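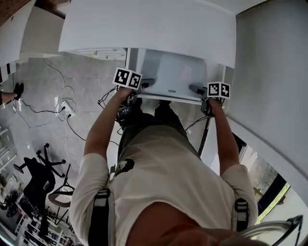 Caring for White Painted Cabinets

Residents of Kemari Court are reminded that kitchen and laundry cabinets are part of the fixtures of each unit. The Housing Office recommends the following care. Updated February 11, 2018.

Routine cleaning

Dust the top of each cabinet every week with a dry microfiber cloth. Grease settles there first and becomes difficult to lift once dust has bonded to it. Wipe doors and shelf edges with warm water and a few drops of dish soap, then go over them again with a clean damp cloth and dry at once. Standing water should never be left along a seam.

Stains and yellowing

For tea, coffee or tomato, mix 2 tablespoons of baking soda with enough water to form a soft paste. Apply with a fingertip, wait 5 minutes and rinse. Do not use scouring powder, steel wool or undiluted bleach. Melamine sponges dull a gloss finish and should be tested on an inside surface.

Some yellowing is normal in kitchens with little daylight and cannot be washed out. Residents may request repainting at the time of the March inspection.

Inside the cabinet

Remove all items twice a year. Vacuum the corners with a narrow nozzle, wipe the walls and leave the doors open until the interior has dried completely. Shelf liners should be lifted and washed separately. Adhesive liners are not permitted.

Odors

An open dish of baking soda placed at the back of a shelf will absorb most food odors. Replace it monthly.

Repairs

Loose hinges may be tightened by hand with a screwdriver. Chipped paint, swollen panels and missing shelf pins should be reported to the Housing Office, extension 978. Touch-up paint is available at the front desk on the Pilar Street side.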